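3. Sites, Material and Procedure

3.1 The two sites

The study was carried out in two housing blocks, Tramcombe and Lundton. Both have shared kitchens, and both leave the washing of kitchen cloths to the residents. At Tramcombe, the cloths belong to the building and are kept on an open shelf near the kitchen door. At Lundton, each resident brings his or her own cloths, and there is no common stock. This difference was the main motive for the comparison, as we expected that common ownership would make the time between two washes longer.

We must mention one more difference. Tramcombe has a laundry room on the same floor as the kitchen, whereas the residents of Lundton have to carry their washing down to the basement. The earlier survey by the second author, Hanrahan, did not separate the distance to the machine from the question of ownership. In the present work we also cannot separate them fully, but we asked about distance directly in the diary.

3.2 Cloths and diary

In total 308 cloths entered the study. Each of them received a small sewn label with a code, placed at one corner so that it did not disturb the use. The residents wrote in a paper diary, which we call the Poko sheet after the first version used in the pilot phase. In the sheet they marked when a cloth was taken, for what purpose it was used (dishes, hands, surfaces, other) and when it went to the wash. The Mulligan scale was used for the judgment of how dirty a cloth looked. We kept its original wording and changed only the order of the items, because the pilot residents found the last item confusing.

Some diaries came back with gaps. If a gap was shorter than two days, we filled it with the last known state of the cloth. Longer gaps were treated as missing, and the cloth left the analysis from this point on. The coding was done by Lakmal Khondokar, and roughly 100 entries were coded again by Hanrahan as a check. Disagreements mostly concerned the border between "hands" and "surfaces" and were solved by discussion.

Figure 3. Interior views at Tramcombe. The first shows a striped cloth with its folds, the second the gray floor with reflected light, and the third striped fabric and round light spots on the ceiling.

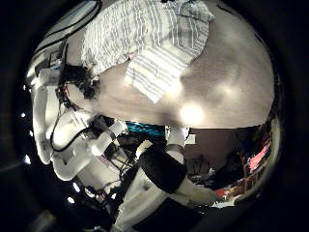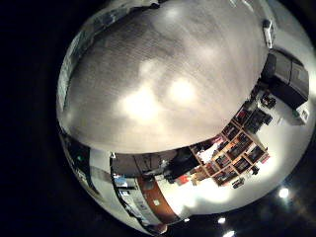
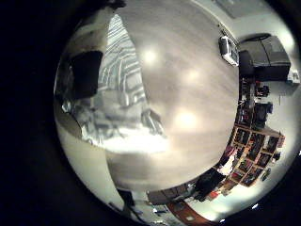 3.3 Analysis

The unit of analysis is the interval between two washes of the same cloth. A cloth that was never washed during the study gives one open interval, and such intervals were treated as censored. We compared the two sites with survival curves, first for all purposes together and afterwards for each purpose alone. The category "other" was too small for a separate curve, and it is reported only in the table of the appendix.

The month of August was left out at both sites. Many residents were away, and a cloth that hangs unused for several weeks tells us little about washing habits. We repeated the analysis with August included, and the order of the curves remained the same, although the distance between them became smaller.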